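Gripper and camera comparison: progress report for December
Project: Grellcombe handling cell
Prepared for Anneliese Voß, Stelis
Period: second month of the bench trials

Where we are

We are now well into the block trials and I'm very pleased with how they are going. The arm is up, both cameras are recording, and the two sets of fingers you agreed to fund have both been on the arm. Last month's report was mostly about mounting plates and missing screws, so it is a real pleasure to write one about picking things up!

The question is still the one in the original proposal: which fingers should go into the Broltstead cell, and does the wrist camera earn its place next to the fixed one? We are trying the fingers one set at a time on the same table, with the same blocks, under the ordinary room lights. Each set gets 30 picks at each of the marked starting places, and an operator notes every slip, twist or dropped block by hand. The notes are later checked against the recordings.

The wrist view

I'd expected the wrist camera to be a nice extra. It has turned out far more useful than that. With the fingers at both sides of the view and the block between them, a crooked grip shows up at once, and we can see how much of the block is standing proud of the fingers. We had been guessing at this from the side for weeks.

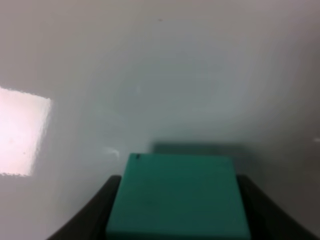
Wrist camera: teal block held between the two fingers.

There is one problem to report. Bright light reaching the surface behind the block washes out in the picture, and our edge-finding program sometimes takes the ragged border of a bright patch for the side of a block. Castillo, who supply the controller software, have suggested fixing the exposure instead of leaving it on automatic. We tried that on Friday morning and the false edges became fewer, though the dark fingers then lost a good deal of detail. I would like to try a middle setting before asking you for money for blinds.

The shadow right behind a held block is causing less bother than I feared. It is soft, the program mostly ignores it, and I have stopped worrying about it for now.

Fingers: first results

The short fingers are the stiffer of the pair and were quick to set up. They hold a block firmly once they have it, but they are fussy about where they close. If the arm arrives a little to one side, the block turns in the grip and the placing goes wrong later on.

The long fingers forgive much more. They nudge a badly placed block into line as they close, and watching that happen for the first time cheered up the whole bench. Their weak point is flex, mainly when the arm stops sharply. We have slowed the last part of the downward move, which helped, and we are keeping that slower speed for both sets so that the comparison stays fair.

I don't want to name a winner yet. The long fingers have had fewer sessions, and the starting places nearest the base are still to be done with them.

The fixed view and the cable

The fixed camera does the job it was bought for. It gives us the height of the block over the table and the position of the arm's other kit, neither of which the wrist view can tell us. Between them the two views settle nearly every argument over the written notes.

It has also made me look again at the cable from the housing on the arm. The loop hangs out to the side before it goes back up, and with a second block standing nearby I want more room than we have. We will shorten the loop and clip it closer to the arm, then run the full wrist turn slowly to make sure nothing pulls tight.

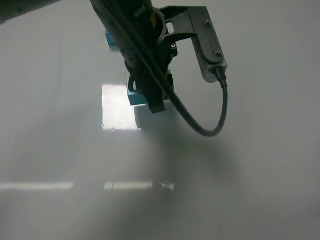
Plans for the next period

Finish the remaining starting places with the long fingers, using the shortened cable throughout.

Repeat one short session with each set after the exposure change, so we know whether the new setting alters the results.

Begin the endurance run: 90 minutes without stopping, with each set of fingers, on the same block.

Send you the tidied notes and a selection of recordings before the review call.

Spending and requests

Spending is on plan. The only extra cost was a replacement connector, paid from the small parts line. I have one request: may we keep the second set of blocks until the end of the trials? They were due back at Broltstead this month, and having spares on the bench has made resetting between picks much quicker.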